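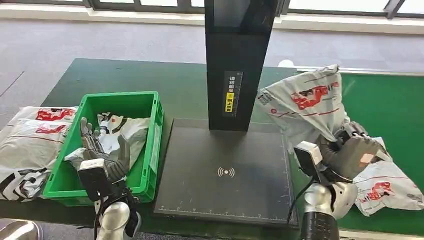 Grüner Arbeitstisch mit schwarzer Säule vor der Fensterreihe

Start | Tagebuch | Vorratskammer | Archiv | Kontakt

Januar, kurz nach 22 Uhr - geschrieben von Nivard

Abgelegt unter: Angesetzt und abgewartet

Den Apfelessig heute zum ersten Mal richtig probiert. Er ist sauer, das gebe ich zu. Mehr möchte ich vorerst nicht zugeben. Angesetzt hatte ich ihn aus den Schalen und Kernhäusern vom Mus, dazu 142 Gramm Zucker auf 2000 Milliliter Wasser, im großen Glas von Griltier, Tuch drüber, Gummi drum. Angeblich macht sich der Rest von selbst. Von selbst hat sich vor allem eine graue Haut gebildet, die ich am Anfang jeden Morgen untergerührt habe, weil überall steht, man solle rühren. Ob es ohne Rühren schlechter geworden wäre, weiß ich nicht, ich hatte ja nur das eine Glas.

Nach 13 Tagen abgeseiht. Die Schalen waren untergegangen, das soll das Zeichen sein. Ein paar schwammen noch, ich habe trotzdem abgeseiht. Geblieben sind 1,5 Liter trübe Brühe, die nach Most roch und ein wenig nach nassem Karton. Seitdem steht sie oben auf dem Küchenschrank, und ich gehe daran vorbei und denke mir meinen Teil.
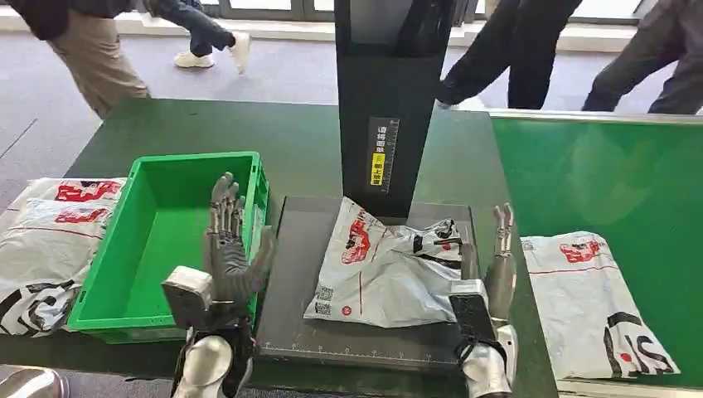 Auf dem Markt in Hultden hat man mir eine Essigmutter aufgeschwatzt, Sorte Rallis, »besonders lebendig«. Lebendig sah sie nicht aus, eher wie ein Stück aufgeweichte Gelatine. Ich habe sie mitgenommen, natürlich, und die Hälfte der Brühe damit geimpft. Die andere Hälfte blieb, wie sie war. Heute also beide nebeneinander, mit dem Löffel, dazwischen Brot. Die geimpfte ist schärfer und klarer. Die andere schmeckt runder, nach Apfel jedenfalls, und hat inzwischen auch so einen Schleier, ganz ohne Rallis. Fürs Geld hätte ich eine Flasche fertigen bekommen.

Dass der Essig gegen Halsweh, schwere Beine und schlechte Laune helfen soll, lasse ich mal so stehen. Gegen die Laune hat er heute nicht geholfen. In die Linsen kam ein Schuss vom runderen, das war gut, vielleicht waren es aber auch die Linsen.

Eine kleine Flasche abgefüllt und gewogen, 372 Gramm mit Glas. Zum Einlegen nehme ich ihn nicht, solange ich den Säuregehalt nicht kenne - und den Streifen aus der Schublade traue ich nicht, die sind älter als der Herd. Der Rest kommt wieder auf den Schrank. Im März nochmal probieren, Tuch vorher waschen.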